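Left jaw was sticking again. Third night in a row, and the Borodell people wanted the gripper back in the morning with the log filled in, all 28 lines of it.

I had the sheet open on my knee. Kabbaj model, serial ending 1279. Check pivots. Check pads. Close, hold, open, write it down. Fine.
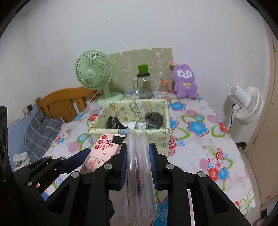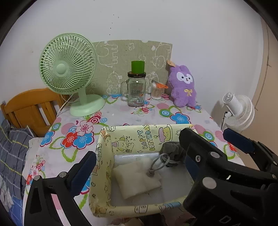 Close, hold, open. The counter said 1737. It had said 1737 at supper too, so either I'd done nothing for two hours or the counter was dead. I tapped it. Still 1737.

Got the small driver out. The manual says start at the outer pivot and work in, a quarter turn each – never more – and whoever wrote that had steadier hands. First one fine. Second one fine. Third one turned and turned and didn't bite.

Stripped. Of course.

I had a spare somewhere, from the Jusby kit, the one they mailed in June with half the parts missing. Tipped the kit out on the floor. Washers. A pad, wrong size. A hex key bent like a dog had been at it. And one screw, rolling off toward the wall, me after it on my hands and knees with the flashlight in my teeth.

It fit. Almost too tight, but it fit.

Grease next. A dab the size of a rice grain, the manual says, and I gave it two. Wiped the rest on my jeans. Then the pads, damp cloth, no soap, let them dry. I didn't let them dry. It was past midnight and my bus to Roltska left at six.

Close.

The left jaw moved. Slow, then not so slow, and it met the right one with a click I felt in my wrist. No drag. I held my breath like that would help it.

Hold. Open.

I did it again, and agian, faster, just to hear it. Then I looked at the counter.

1738.

So it had been the jaw all along, never closing far enough to trip the thing. Three nights of work and it hadn't counted any of it. I sat there a while. The form had a box for total cycles and a box for remarks, and the remarks box was tiny, one line, maybe five words if you wrote small.

I wrote "screw" and went to find my shoes.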